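Packing for a Book Trip: Household Tips for Getting There and Back With Your Suitcase Still Closing

I have been taking what my family calls "book trips" for a good many years now, by which I mean vacations planned entirely around writers' houses, old libraries and the kind of secondhand shop where you have to turn sideways to get down the aisle. My husband comes along for the pie. Last July we did the loop from Kestville down to Gaven, with an afternoon in Hirkden to see the little museum where the poet's desk is kept, and I came home with more books than I'd meant to buy (I always do). So many of you wrote to ask how I pack for these that I promised I'd set it all down.

Start at home, a week before you go, with the suitcase open on the spare bed. I weigh mine empty on the bathroom scale and write the number on a luggage tag. Books are heavy in a way that sneaks up on you, and once you know what the bag weighs you can work out how many hardcovers you have room for on the way back. A paperback of 270 pages hardly matters. A complete works in one volume matters a great deal – I once carried a collected letters of 2646 pages through two train stations, and my shoulder remembered it until Thanksgiving.

Clothes come next, and my rule is to take half of what you've laid out. Writers' houses are drafty even in summer, so a cardigan is worth its space, and you'll want shoes that can manage gravel and narrow stairs. Pillowcases are my great secret. I take two old cotton ones, worn good and soft, and every book I buy goes into one of them before it goes in the bag.
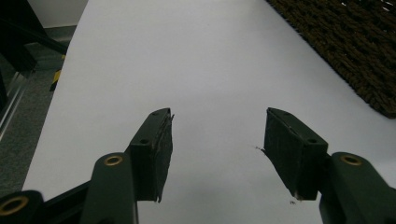 Old cotton doesn't snag on a dust jacket the way a towel will, and it keeps the corners from rubbing against zippers and buckles. If the book is truly old, wrap it in plain tissue first and put it spine down in the middle of the case, with something soft on all sides. Please don't use newspaper. The ink comes off on everything, and I have a lovely cream-colored cookbook with half a crossword on the back to prove it.

Socks deserve a paragraph of their own. For years I balled mine up, until my friend Dela Ansah, who has walked more literary trails than anybody I know, told me I was ruining the elastic and wasting the corners of my suitcase besides. Now I fold each pair flat in thirds. Flat socks slide down the sides of a bag, fill the gap beside a row of books, and can be tucked inside your spare shoes. At home I keep the travel ones in a divided basket so they don't wander off between trips.

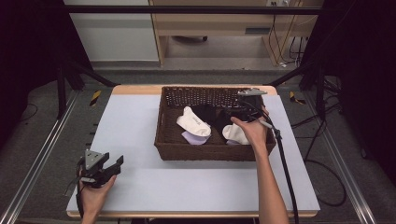
Folded socks in a basket with a divider down the middle.

When you get to your hotel, unpack the books first and let them stand upright overnight if there's a shelf for it. A book that has been lying under a pair of boots all day likes a chance to straighten itself out. Keep them away from the radiator and off the bathroom counter. If one has picked up a musty smell from the shop, leave it until you get home, then stand it slightly open in a lidded box with a small dish of baking soda beside it (beside it, never on it!) for a few days.

Save your paper bits as you go, too. Tickets, maps, the little leaflet with the garden plan. I used to stuff them in my coat pockets and find them in the wash. These days I bring one large envelope for each town and write the name on the front before we leave. The Gaven envelope from last summer is so fat it won't shut.

Coming home is the part where everyone goes wrong, me included. You're tired, the cat wants you, and the suitcase sits in the hall until it becomes furniture. Take an hour that first evening if you possibly can. Books come out and go on the table, laundry goes straight to the machine, and anything clean goes back where it lives.
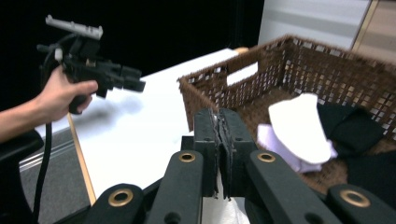
A woven basket is handy to have close by when you're sorting.

Wipe the inside of the case with a barely damp cloth and leave it open until morning. I put a bar of plain soap in mine before I close it up, wrapped in a handkerchief, and it's still sweet when the next trip comes along. We're hoping for Dramani next, where there's a lighthouse that turns up in three different novels, and I've already got the envelope labeled.

Comments

Rok Georgiou
The pillowcase idea is a good one. I've been using sweaters and then had nothing to wear when it got cold. Does flannel work as well as cotton?

Dela Ansah
Flannel is fine, Rok, just bulkier. And I'd like it noted that I also told her about the soap.

bookish_in_hirkden
So glad you saw the desk! Go back for the upstairs room if you can. The stairs are steep but the view is worth it.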